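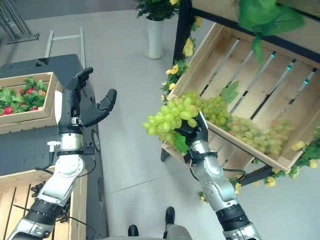
Green grapes held over a slatted wooden crate.

Home > Forums > Peripherals > Buying Advice
Posted 1st September by desk_ops_plulach
Filed under: Monitors, Docking Stations

Subject: Standard docking station for a 125-seat office

Our office is replacing its docking stations, and we are required to settle on one model. The two finalists are the Watix dock and the Danko dock. Each seat has two monitors, a wired network connection and a headset. Members with experience of either unit in a shared office are invited to comment, particularly on waking from sleep.

northwing_it
We adopted the Danko in February. Wake from sleep has been dependable on both screens. Please note that the power supply is large and will not fit in a standard cable tray.

ferrule97
I must respectfully disagree with the above. Our Danko units lost the second monitor after sleep until the firmware was updated, and the update must be applied to each dock by hand. For a site of your size, that is a considerable amount of labor. The Watix updates over the network.
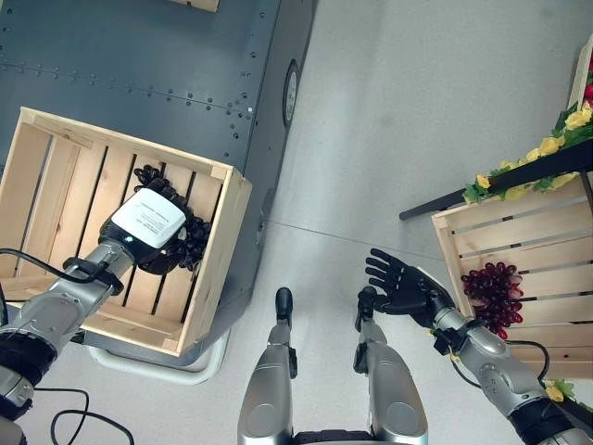

I would also ask the vendor to confirm in writing how long firmware support will continue. Our own contract was silent on the matter.

northwing_it
Our units shipped with the newer firmware, which may account for the difference. The Watix network tool requires a separate license. We were quoted 3,480 dollars.

quarterly_audit
Has the Zasta dock been considered? It charges at a lower wattage, but it is adequate for thin laptops.

desk_ops_plulach
The Zasta was excluded, as several departments use larger laptops. The license fee was not included in our Watix quotation, and we have requested a corrected one. We will also measure the cable trays before proceeding.

ferrule97
Please measure with the lid closed. Ours were not.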